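Kit on trial: the Plosine hand-held gripper pair

Members have been asking since February whether the Plosine hand-held grippers are worth the money, so we borrowed a pair through the Mosthorpe loan scheme and kept them for 30 days. What follows is what we found. Plosine did not see this item before it went out.

The kit is sold as a way of recording two-handed jobs without tying up an arm. You hold one gripper in each hand, do the task, and the recordings are used later to train whatever robot you have. Most readers of this newsletter will know the idea already. What sets this kit apart is that it comes as a matched pair with the software for lining up the two recordings, and that Plosine rents it out as well as selling it. The rental includes a morning of set-up help by video call.

Ours arrived in one hard case with the foam already cut. In it were the two grippers, a spare set of finger pads, two charging leads, a printed card for calibration and a booklet. The booklet is short and mostly clear, though the page on pairing refers to a menu that has since been moved. Kenneth Barredo, who did most of the handling for us, found the right menu after some hunting and wrote the path in the margin in pencil. We have left it there for the next borrower.

Set-up took us 40 minutes the first time. After that we could go from opening the case to recording in the time it takes to boil a kettle. The calibration step has to be done every time the grippers are switched off, and it is fussy about light. In our back workshop, which has one window and a lot of shadow, it failed more often than it passed. Under good overhead lighting it passed first time on most mornings.

We recorded 200 runs in all. They were split between folding tea towels, putting lids on jars, moving cutlery from one tray to another, and handling cut flowers. We picked the flowers because Enriquez, the firm that runs the packing line at Prosgate, had asked whether the pads were soft enough for stems. The lids gave us the most trouble. The pads grip well from the side but there is not much feel in the trigger, and it is easy to squeeze harder than you mean to. Kenneth got used to it by the second week. Two of our less practised members did not, and their recordings show a fair amount of slipping and starting over.

The towels went better than we expected. A thin edge of cloth can be picked up cleanly if you come at it low, and the pads do not snag. Cutlery was fine apart from teaspoons.

As for the flowers, we can give Enriquez a fair answer. Rose stems can be held and moved without marking, provided you take them below the leaves. Hydrangeas are harder. The heads are heavy for the stem and tend to swing, so you need the second gripper to steady them, and that slows everything down. We would not want to promise a speed for this kind of work until someone has tried it with a trained arm.

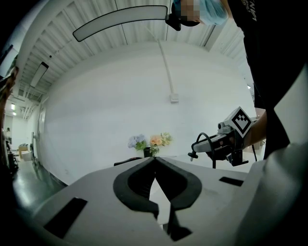 Comfort is the other thing people ask about. Each gripper is light enough when you pick it up, but a session of more than 20 minutes is tiring, mostly in the wrist. Short breaks help. Smaller hands have to stretch for the trigger, and there is no way of adjusting it. We told Plosine this and they said a shorter trigger is planned, without giving a date.

Battery life was good. We never ran one down in a morning, though the left gripper always finished lower than the right, and we did not find out why. The charging sockets sit under small rubber covers that are fiddly to close properly.

The software is plain and does its job. It saves each run as you finish it and lets you throw away a bad one with a single press. We would like a way of adding a note to a run at the time, as we ended up keeping a paper list beside the laptop and typing it in later. Export was slow on our older machine and quick on the newer one. One export failed part way through and had to be started again, but no runs were lost.

Support was prompt. We sent three questions and had a useful reply to each before the end of the working day. The third was about cleaning the pads, which the booklet leaves out. The answer is warm water and a drop of washing-up liquid, then leave them to dry off the gripper.

Our view is that the rental makes sense for a group with one or two tasks in mind and a well-lit room to do them in. We would hold off buying until the trigger has been changed. If you have a dark workshop, sort out the lights first — it will save you a lot of bother.

The pair is back with the Mosthorpe scheme and can be booked in the usual way. The spare pads are in the lid pocket of the case. Please check they are still there before you send it on.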